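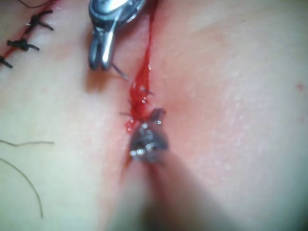

Rokeya Begum says the needle driver is fine and that I should stop blaming the jaws, as the fault must be in how the wrist turns. I'm not convinced, so I'm asking more widely before I machine another set.

The build is a two-arm suturing rig on a bench at the Utby shared workshop. Arm A carries the steel needle clamp. Arm B has my own small gripper on a long shaft, with the wrist camera behind it, and its job is to keep the line of the incision steady and take the needle when it comes through. Both wrists are belt driven from Siddiqui geared motors. Control runs on an old desktop PC at 314 Hz, which was the fastest loop I could get without missed cycles.

The needle is curved and dark, held with the point angled down toward the line. In free air the wrist follows the arc well. Under load the needle rolls in the jaws, the point comes out to one side and the stitch ends up too shallow. It happens on most passes once the thread is under tension, and slower feed makes no difference. Motor current on the clamp axis goes up to 368 mA and stays flat, so I don't think the grip is relaxing.

Things tried so far:
Cleaned the jaws with alcohol before each pass.
Raised the clamp force until the jaw pivot began to bind.
Swapped the belt on wrist A.
Moved the grip point nearer the middle of the needle. Slightly better, but less reach.

Is this a jaw problem or a wrist problem? Also, is there a sensible way to tell from the wrist camera that the needle has rolled? The upper clamp shines badly under the lamp and my edge detection picks up the highlights in place of the needle.

Asked by utby_bench

Brindadeo

Probably both, but start with the jaws. Polished jaws on a round wire give you line contact and very little resistance to roll. Commercial needle holders have a fine crosshatch on the gripping faces for exactly this. More clamp force only bends the pivot. If your needle body is round, change to one with flattened sides before you cut any metal.

Then check the wrist. The axis of rotation has to pass through the centre of the needle's arc. If it doesn't, the tissue pushes the needle sideways as it goes in and the needle turns to suit. To test it, put a dial gauge against the needle body, run the full arc in air and note the deflection. Mine was out by 2 mm before I added a proper tool offset, and I had been sure it was right. "Follows the arc well" by eye is not a measurement.

One more point – your tool offset is only valid for one grip position. You moved the grip point along the needle. Did you update the offset afterwards?

For the camera, diffuse the light first. A sheet of drafting film in front of the lamp did more for me than any filter. After that, fit a circle to the visible part of the needle and compare its apparent width with the value at pick-up. If the arc has flattened, the needle has rolled.

Urnport

had the same thing with belts. it was the belt. replace it with cable drive

Rokeya Begum

I still say wrist, but I had not thought about the offset and I accept the point about round wire. The belt has been changed already, so I doubt it is that. Backlash is another matter. With arm A powered and holding position, push the clamp tip gently both ways and log the encoder against the gauge. If the tip moves and the encoder doesn't, the play is after the motor and no tuning will remove it.

Also look at arm B. If the gripper tip presses down into the line while A is driving, the two arms are loading the same tissue from different directions. Lift B clear for one set of passes and see whether the roll changes. And trim the loose thread ends lying beside the work. Dark thread on pale tissue looks very much like a needle to an edge detector.

utby_bench

The offset was not updated. It still had the value from the first grip position. With it corrected, the gauge reads far less over the full arc, though there is some play left that the encoder doesn't see, so Rokeya has a point as well. Flat-sided needles are on order. I'll run the passes with B lifted on Saturday and post the logs in the build thread.

Accepted: Brindadeo
42 people found this helpful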